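The Cup That Stays After the Picnic

For most of my life I believed that a plastic cup is a thing for children, for gardens and for people who are moving house. In our kitchen cupboard in Blackburn the glasses stood in front, and the plastic cups lived behind them, in a tower which fell over when you touched it. Then we had a summer with many visitors, the glasses broke one after the other, and by September the tower had come to the front. It has stayed there.

I started to look at these cups with more attention, and then I started to look for them in other places. They are in offices, in swimming clubs, in the waiting room of my dentist. The ones I like best have flat sides. I mean the cups which are cut like a stone in a ring, with panels and corners, and which become narrower towards the bottom. When they are green or amber and the light falls on them, each panel has a slightly different colour, and a very cheap object looks for a moment as if somebody had taken trouble with it.

Somebody did take trouble, of course. At Flukberg, a small maker of tableware where I was allowed to spend a morning, I was told that the corners are the difficult part. A round cup leaves its mould easily. A cup with panels must have exactly the right slope, or it sticks, and then the whole line has to wait. They produce 3000 cups in a normal shift, and a woman at the end of the belt looks into them and takes out those with a cloudy spot. She showed me one of the rejected cups. I could not find the spot until she turned it for me.

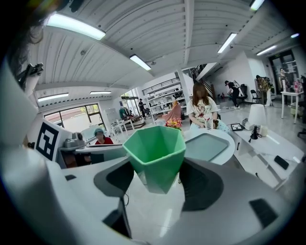

The flat sides are useful also in the hand. A smooth round cup turns when your fingers are wet, and every parent knows what comes next. A corner gives the finger something to rest against. My aunt, who has pain in her joints since many years, drinks her morning tea from a thick mug but her water always from a cup with panels, and she chose it herself in the shop after she had held all the others.

There are things to complain about. The rim with corners is not pleasant for everybody. You have to decide where to put your mouth, on the flat part or on the point, and if you choose the point the water comes faster than you expect. I recommend the flat part. The inside corners also keep a little of whatever you drank, so a sponge with a handle is better than a cloth. In our dishwasher the cups from the market became dull after one winter, while the two from Wurkham, which were more expensive, are still clear. I now wash all of them by hand.

Stacking is another matter. Panelled cups go into each other only when the corners agree, and if you push them together in a hurry they hold like glue. The old advice is to put cold water in the upper cup and to stand the lower one in warm water. It works, but you need to wait about five minutes, and pulling before that time is useless.

When you buy, take the cup to the window of the shop. Look for a seam at the rim and feel it with your thumb. Itport, where I bought my last set, keeps them loose in a basket by the door, so you can try as many as you want. I paid 59 pence for each and took two green ones, and my neighbour has already borrowed one of them for her paintbrushes.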